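Ashok Katiyar
@ashokplaysslow

Finished Sustulach last night, so a few posts on it. No story spoilers past the second chapter.

For anyone who missed it: Sustulach is a turn-based dungeon crawler from Cleteck, the small studio behind Ider. It came out in November and I bought it the same week, then didn't start until after the holidays.

You run a party of five. Every character has a lamp, and the lamp is also your action bar. Spend too much in one turn and that character fights the next one in the dark, with a big drop in accuracy. The whole game is built on that one rule.

The first three floors are too easy. You can get through them by swinging at the closest thing. Then floor four has the bell ringers and you find out you never learned how to play. I lost my whole party there twice.

My advice is to put the archer in the second slot and leave her lamp alone until turn three. The tutorial puts her in the back, where she can't reach anyone who flanks.

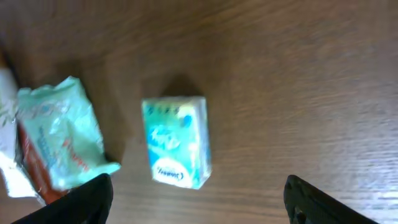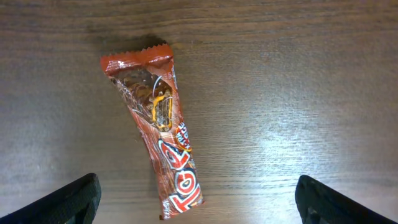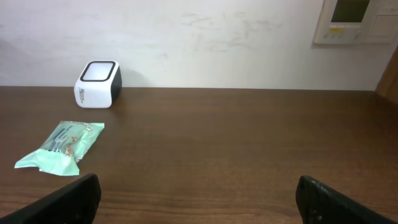 On difficulty: I played on Standard. There's a mode above it called Warden that removes saving between floors. I tried it up to floor two and went back. Some people will love it. I have a job.

Loot is the weak part. I ended the game with 247 items in storage and used maybe a tenth of them. Most are the same sword with a slightly different number. Ider had fewer items and they all did something, and I wish they had stuck with that.

There is a merchant, Peltonen, who buys the extras. He shows up on every other floor, usually near the stairs. He pays badly until you finish his side quest on floor six, and then he pays a fair price for everything. Do that quest as soon as it opens. It takes one trip.

The most gold I ever held at once was 1,935, and I spent it all on the lamp upgrade before the last boss. Worth it. The extra bar lets your healer act twice without going dark.

Bugs: I had one crash, on the map screen, and the autosave was fine. The bigger problem is that the text in the inventory is very small on a TV. There's a slider for dialogue size but it doesn't touch the menus.

The patch on 25th January is supposed to add menu scaling and a way to sort by item type. The notes also mention a fix for the floor nine door that sometimes stays locked if you kill the guard with poison. If you're stuck there now, reload and kill him with anything else.

There are 13 floors in total, and the last two are short. I liked the ending but it comes fast. You get one long fight, a conversation, and credits. The choice you make in that conversation changes the final screen and nothing else as far as I could tell.

Would I recommend it? Yes if you liked Ider, or if you like working out a turn before you take it. If you mostly play these for the loot, wait for a sale.

Starting a second run this weekend with no healer. Will post how far I get.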